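May, gripper comparison, cont.

Picking up from yesterday's mess. Graltska arm is back on the bench controller, firmware rolled back one version, homing OK now. Wrist cam stays where it was for both grippers or the numbers mean nothing.

Grippers on trial:
Dusto two-finger, the old one, pads replaced
Surthorpe, loaner, longer reach, heavier

Same object set for both, same start pose. 30 picks each before lunch. Slow speed for all of it, didn't touch the accel limits.

Dusto: 2 drops. Both on the tape roll, both when the pads landed on the slope of the roll and it squirted out sideways. Everything else fine. Close time feels a bit lazy but repeatable. The new pads smell awful, leave the window open.

Surthorpe: 3 drops, all different. One was my fault (bad offset left over from the Dusto tool file, CHECK THE TOOL FILE after a swap). The other two look real, thin stuff, the fingertips don't quite meet at the very end of travel. Could be shimmed. Don't shim it yet, it's a loaner, ask first.

Wrist sag with the Surthorpe on. Payload setting was still for the lighter gripper so the arm dipped when the brakes let go. Fixed in the config, saved under the new name, old one kept. Somebody please stop calling configs "final".

Camera. Exposure locked at last. On auto it hunted every time the arm swung from the carpet over to the pale wood, and the detecter lost the object for a moment each time. Locked it on the wood side, the floor side comes out a bit dark but usable. The real problem is how much of the view the hardware eats. With the camera this close everything black in front of it goes to one lump in the depth map, edges smear into the background. Need a mask. Tried drawing one by hand, good enough for now, has to be redone for every gripper and every camera angle.

Focus set by hand, ring taped down. Labels on the binder spines are a handy blur check, can't read them at this distance whatever I do so focus is set for closer in. Fine, that's where the objects are.

Controller: swapped the Urquhart box in after lunch. Cleaner stop, no twitch at the end of a move. But the log quit at line 598 with no error, just stopped. Ran again, got the whole thing. Don't like that. Keep the old controller on the shelf untill we know.

Cable: USB lead to the camera pulls tight at full wrist rotation. Add slack, clip it further up the arm. Limit the last joint in software for the meantime.

To do
mask for Surthorpe
redo the picks with thin objects only, both grippers
longer USB lead
ask about shims
Urquhart log, run it overnight with nothing moving and see if it dies again

Power off at the wall, e-stop left in.
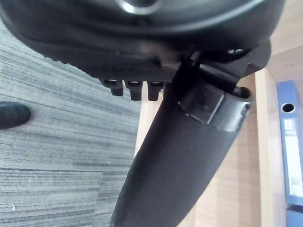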